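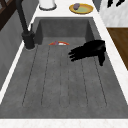 Tips for the sink task, for anyone at the Flanitine club who is working in the simulated kitchen this term. They come from the Salcedo group, who did the same task for the Sturnulska competition last year, and from our own sessions in September. The counter tasks have their own page. Read the bits you need.

## Before you start

Wash up something real first. Do one sink of dishes at home with one hand, slowly, and notice where your wrist goes. Most of us reach over the front edge, tilt the hand, and come up again by nearly the same path. A surprising number of our scripts last year came in sideways and met the wall of the basin.

Write down the task in one sentence and keep it at the top of your notebook. "Take the dish out of the sink and put it on the counter" is enough. If the sentence has two "and"s in it, split it into two tasks.

Load the kitchen and look round it before you run anything:

- Find the tap and the spout. The spout takes up more air than you think.
- Check both side strips of the counter as well as the back.
- Look into the basin from at least two views. A low dish can be half hidden by the edge of the floor from one side and perfectly clear from the other.
- Save the starting layout under your own name.

## Getting the hand into the basin

Come down from above. Stop above the dish, level the hand, then lower it. We use three waypoints: over the basin, over the dish, at the dish. Adding more made the path smoother to watch and much harder to fix.

Open the fingers before the hand goes below the rim of the sink. Opening them inside works in the middle of the basin and fails near a wall.

Keep the tap as a no-go block in your planner and make it a bit fatter than the model. The lever counts too. If your arm waits between attempts, park it on the side away from the spout.

Slow down for the last part. The speed setting goes up to 87 in our copy of the Stunari software, and there is no reason to be anywhere near that below the rim. We do the descent at 10 and leave the rest of the move at whatever the default is.

## Picking up a shallow dish

A shallow dish lying on a flat floor is harder than a mug. What helped us:

1. Go for the rim. Put one finger inside and one outside, and close gently.
2. Turn the wrist so the fingers meet the nearest free bit of rim, away from the wall.
3. If the fingers touch the floor before they touch the dish, raise the target by a small amount and try again. Change only that.
4. Lift straight up until you are clear of the counter, then move sideways.

Pushing the dish into the open first is allowed under the competition rules — the Salcedo group checked — but a push needs its own entry in the log. It also tends to turn the dish round, so read its position again afterwards.

Where there is more than one thing in the basin, decide the order before you start and write it down. Take the one nearest the middle first unless it is boxed in.

## Grooves and edges

The grooved drainboard is a nice flat place to put things down and a bad place to drag them. In our copy the grooves are drawn on the model and also cut into the collision shape, and thin objects catch in them. Set down, let go, lift away.

The lip between the drainboard and the basin floor is the thing most people forget. If the hand comes in low over the drainboard, it has to rise a little before it drops. Put the "over the basin" waypoint well past the lip and the trouble goes away.

Anything parked on the counter that leans over the sink should be in the planner as well. Pans are the usual ones. A plate standing further back can be left as it is, so long as your return path doesn't cross it.

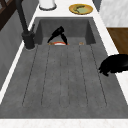
A reader from another club wrote to say that they don't bother with the wrist turn at all. They keep the hand at one fixed angle for the whole task and move the approach point round the dish until something fits, and their younger members find it much easier to explain what went wrong. The same reader thinks our descent speed is too cautious and that people get bored and stop watching.

We tried the fixed angle with two of the pairs and it is a good way to begin. It ran out when the dish was close to a wall. On speed we'd rather stay slow, but if your pair is losing patience, speed up the approach and leave the descent alone.

## Keeping the log

Log every run, including the daft ones. One line each:

- run number
- starting layout
- what you changed since the last run
- where it stopped, in plain words ("touched left wall", "dish slipped on lift")

Don't write "failed". It's no use to the person who has the laptop next week.

Change one thing at a time. If you changed two, say so in the line and then go back and do them separately.

Run 305 in last year's log is worth looking up. The pair had moved the target by the width of a finger, the hand came down onto the rim and the dish flipped over. They wrote down the exact numbers, and we still use that layout as a test for new scripts. Ask for the file if it isn't on your machine.

## When it all goes strange

- **The dish shakes or shoots off.** The fingers are closing too hard or have closed through the model. Lower the grip force and reload the layout. Carrying on from a bad state wastes the evening.
- **The hand stops in mid-air.** Usually the planner has found no path. Take out the last waypoint and see if it moves.
- **It worked last week.** Compare layouts before you touch the script. Somebody may have saved over yours.
- **The view is no help.** Add a second camera high up on the tap side and one looking along the drainboard. Leave the default one where it is so that logs can be compared.

## Sharing the machine

Two people to a laptop, one driving and one writing, and swap after each batch of runs. The writer calls the stop. Plug the charger in before you begin, as the rendering drains the battery fast.

Close the preview window while a long batch is running. Leave the kitchen in its starting layout when you finish, with the arm parked, and put your notebook back in the blue tray.

Corrections can go in the shared file under "sink". The drawer page is still being written, so please hold any drawer tips until that one is up.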